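The Laundry Question

My wife's cousin asked me in April when she can buy a machine which folds the clothes. She knows I work with automation, so she thinks I must know the date. I gave her a bad answer at the dinner table, and I have been thinking about a better one since then. I write it here so that I can send her the link.

First, where I am coming from. I work in the maintenance office of Faludwood, a company that rents and cleans work clothes and sports clothes. People give us a bag of dirty things, we wash them, check them, repair small damage, and send them back. English is my third language, and the technical words in my head are often in the wrong one, so please be patient with me.

In our building the washing has been automatic for a long time. The bags go up on a rail, they open over the drums, the water and the soap are measured by a computer. The drying is also automatic. We have a tunnel for shirts on hangers which I like very much, and I go to look at it sometimes when I have no reason to be there. It was delivered by Hollenstein, and it handles some 2000 pieces in a shift if nothing gets stuck.

But before the tunnel, a person puts the shirt on the hanger. After the dryer, a person pulls one thing out of the heap and decides what it is. When visitors come they look at the big machines and they do not look at these people, who are doing the part that we could not buy.

Why could we not buy it? For a long time I believed it was a question of price. Then we had a trial of a sorting arm called the Nunedeck, and I sat beside it for two weeks with a notebook. It had a suction cup and it was very good with towels. A towel is flat, it has four corners and it is the same on both sides. With overalls it was a different story. It would lift the overalls by the knee, and then it had a shape in the air that it did not understand, and it put the overalls down and lifted them again by the other knee. One pair it picked up and put down so many times that I went for a coffee, and when I came back it was still the same pair.

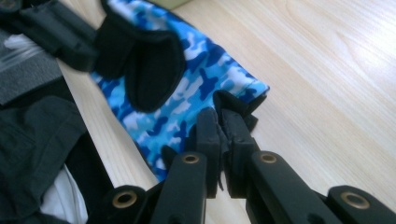
Clothes are difficult for a machine because they do not keep their shape. A metal part is the same today and tomorrow, and you can teach the robot one time where to hold it. A sleeve has a new shape every time you drop it, and half of it is hidden under something else. For this reason many people now work with two simple fingers and try to teach where to pinch. Look at how small the place is that those two black pads are holding: a flap of black cloth at the narrow end of the blue camouflage piece, all crumpled up between the tips. I think this is a clever place to take it. If you pinch the wide part in the middle, you have a fold in your fingers and you know nothing about the rest. If you have the end, you can at least lift it and let the other end hang down, and then the thing begins to tell you what it is. There is also a dark pile of clothes lying close by on the same table, with a bit of white in it, and a machine must understand where one piece stops and the next one starts. For me it takes no effort. I could not explain to you how I do it.

I tried one evening at home to notice what my hands do when I fold a T-shirt. I was surprised how much I do without looking. I find the shoulder seam with my thumb. I shake it once, and during the shake I already know if it is inside out. If a sleeve is stuck inside, I feel that the weight is wrong and I put my arm in. Try to write this as instructions for a machine. I tried, and I stopped at step 2, which was "find the shoulder."

There is a second difficulty, and it is the mixed heap. In our building we have at least large numbers of the same thing. The record in our system is 1694 gray trousers from one customer, and for such an order you can think seriously about a robot. At home every basket is different. There is one blue thing, one black thing with a strap, a sock, something of the child that has a zipper and must not go in the dryer. The machine would need to know all of them, and also know which ones your family hangs up.

I do not want to sound too negative, because I have seen progress with my own eyes. Last year I visited the workshop in Brornosholm where they test machines for laundries like ours. They had an arm that took a shirt from a heap, hung it up, turned it, and folded it on a table. It needed a few minutes for the shirt and the collar was not nice, but it did the whole job alone, and when it lost the sleeve it went back and took it again. Five years ago I would not have believed this.

So my better answer for the cousin is this. For towels and sheets, in a factory, you can have the machine now. For one kind of work trousers in big numbers, I think soon, and I hope to be the person who installs it. For the basket in your bathroom I would not wait. I would also ask who will carry the basket to the machine and put the folded things in the closet, because in our building that is still two people and a cart with a bad wheel, which I have promised to repair before the summer.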